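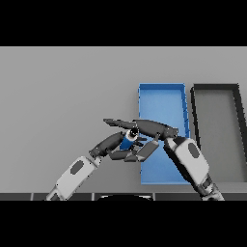 ## June - handover planner, sim side

Picking this up from where the notes stopped at the end of the Istham branch. Goal for this stretch is the two-hand handling of the small blue cylinder next to the blue and gray trays. Left hand holds it from underneath, right hand comes over the top. I want the planner to choose the right hand approach by itself, with no hand-tuned waypoint in the config.

### State of the code

- `handover_planner` builds again on the shared machine. The break was a renamed field in the grasp struct (`palm_normal` became `approach_axis`), and two callers still used the old one.
- Cilto (scene loader) now reads tray poses from the scene file. Before this they were hardcoded in three places, one of them with the gray tray at the wrong yaw.
- Nollemdale (batch runner) writes one log per episode, with the seed in the file name. Please don't go back to the single big log. I lost most of a morning to interleaved lines from parallel workers.
- Soliman (IK) is unchanged apart from a warm start option, see below.

### Right hand approach

The old cost function only looked at distance from the right palm to the grasp target and distance from the fingers to the table. It had no term for the other hand. In open space that is fine. When the left hand is already wrapped around the cylinder, the solver likes to bring the right fingers in low, straight into the left fingertips, and the trajectory optimizer then spends all its iterations trying to push them apart.

Added a term for hand-to-hand clearance, computed on the capsule model and not on the meshes. Meshes were too slow by a lot, and the gradients were noisy near the finger joints. Capsules are fat around the knuckles, so it's conservative there. I can live with that for the approach phase. For the final closing phase I switch the term off for the finger links that are supposed to come near the object and keep it on for the palm.

Switching it off all at once gave a jerk in the wrist. Ramping the weight to zero over 25 control steps fixed it. Tried shorter ramps and the wrist velocity spike came back each time.

### Collision with the tray

The right forearm passes over the left edge of the blue tray on most solutions. From the head view this looks like contact, but the signed distance log says there is clearance in all the episodes I opened. The planner was treating the tray as a solid box, interior included, so any forearm pose above the floor but below the rim counted as a deep penetration. That is where the strange elbow-out postures came from.

Changed the tray in Cilto to a floor plus four walls. Elbow-out postures went away on the seeds where I had seen them. The gray tray gets the same treatment. It costs more distance queries per step, but planning time barely moved, since most of the time goes to IK anyway.

One thing to watch: the wall boxes are thin, and a coarse trajectory can step right through one between knots. I turned on the swept check for forearm links only. Fingers are still checked at the knots.

### IK warm start

Soliman was being called from the default posture for every candidate grasp. Candidates are sorted by angle around the cylinder axis, so neighbors have nearly the same solution. Warm starting from the previous candidate saves a lot of iterations, but it also drags a bad elbow branch through the whole list if the first one lands wrong.

Current compromise:

1. Solve the first candidate from 2 seeds, the default posture and the current posture. Keep the one with the lower joint-limit cost.
2. Warm start the rest from their neighbor.
3. If the residual goes over threshold, drop the warm start and solve from default.

Step 3 matters more than I expected. Without it the failures come in long runs.

### Batch results

Ran Nollemdale overnight with the new clearance term, the tray walls and the warm start all on. I set it to 1,797 episodes, which is the full list of seeds we kept from the earlier sweep, so anything here can be compared against that sweep seed by seed.

I haven't finished going through the failures. Sorting by where the episode stopped, the groups so far are:

- **No grasp candidate left after filtering.** Mostly cylinder poses with a steep tilt. The angular filter on the right hand is still in the table frame. It should be in the object frame. My mistake, fix is easy.
- **Optimizer hit the iteration cap.** Cap is 1,000. Looking at the cost curves, these had flattened out long before that, so raising the cap is a waste of time. They are stuck, usually with the right thumb on the wrong side of the cap end of the cylinder.
- **Object pose jump.** The pose estimate flips end for end partway through the approach and the planner chases it. See next section.
- **Slip after right hand closes.** Only a few opened. Not sure yet if this is planning or contact parameters. Leaving it for later.

### Pose estimate flip

The cylinder is nearly symmetric apart from the black cap on one end. Once the left fingers cover the other end, the estimator has the cap and part of the body to work with, and when the right hand comes over the top it can lose the cap too. Then both orientations score nearly the same and it picks whichever one wins by a hair on that image.

Things tried:

- Temporal smoothing on the pose. Makes the flip slower, so the planner gets a few steps of a cylinder pose that is physically nonsense. Worse than a clean flip. Reverted.
- Rejecting any update that rotates the axis by more than a set angle since the last accepted pose. Works for flips. Also rejects everything after one bad accept, and the estimate is then frozen for the rest of the episode.
- Using the left hand. While the left grasp is closed, the object is assumed fixed in the left palm frame, and the vision update is only allowed to correct by a small amount around that. Best of the three by far. Needs the grasp-closed flag to be right, and at the moment that flag goes high on the command, before there is contact.

Going with the third one. I'll change the flag to need finger torque above threshold on at least the thumb and one other finger. Shirin Kermani had a version of this check in her regrasp code, so I'll start from that and see if the thresholds carry over.

### Viewer

Small stuff, but it cost me time. The replay tool letterboxes the head view, and the overlay was drawing in coordinates of the full padded image, so projected grasp axes came out shifted down from the object. I spent a while suspecting the camera extrinsics. They're fine. Overlay now subtracts the top bar before drawing.

The stair-stepping on the tray rims comes from the low render size in the replay, with antialiasing off. The estimator gets the same images. I want to try it once with antialiasing on to see if the axis noise drops, though it will slow the batch down.

### Comments from Shirin, copied from chat so they don't get lost

- Capsule radius on the right index finger looks too big against the mesh. Check it before tuning the clearance weight any further.
- She wants the ramp length in the config and not as a constant in the source. Agreed.
- Asked if the walls-plus-floor tray breaks the place planner, which samples points inside the tray volume. I don't think so, it reads the tray extents separately. Need to run the place tests to be sure.

### Next

- [ ] Object frame for the angular filter
- [ ] Torque-based grasp-closed flag
- [ ] Index finger capsule radius
- [ ] Ramp length to config
- [ ] Place tests with the new tray model
- [ ] Rerun the same seed list, antialiasing off, nothing else changed
- [ ] Then one short run with antialiasing on

Branch is pushed. Don't merge before the place tests have run, the Cilto change touches everybody's scenes.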